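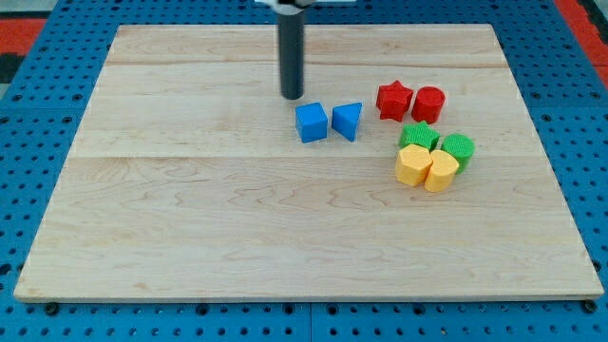 Category: Robot learning methods

Block-table collection is a way of gathering examples for a learning system in which an arm moves small coloured shapes over a flat board. The method is associated with the Plirirmont group and was first set down by Iker Herrero in the Pereck notes.

Equipment

The board is wooden and lies on a perforated blue work surface. The blocks are plastic, in red, green, yellow and blue, and include stars, cylinders, a cube and a triangular prism. A single arm, fitted with a long grey shaft, works from above.

Procedure

An operator steers the arm by hand controller while a second person reads out short instructions, such as "move the blue cube away from the red star". Each attempt is stored with its instruction, the arm positions and the camera record. Attempts longer than 42 seconds are split. Failed attempts are kept and marked as such -- Herrero's notes treat them as usable for training a success detector.

Data sets

The first Pereck set held 481 attempts. The later Garkora set holds 3256, of which every batch of 40 starts from a fresh layout. The two sets use different instruction wording and are not normally merged.

See also: Chong labelling scheme; Teleoperation; Imitation learning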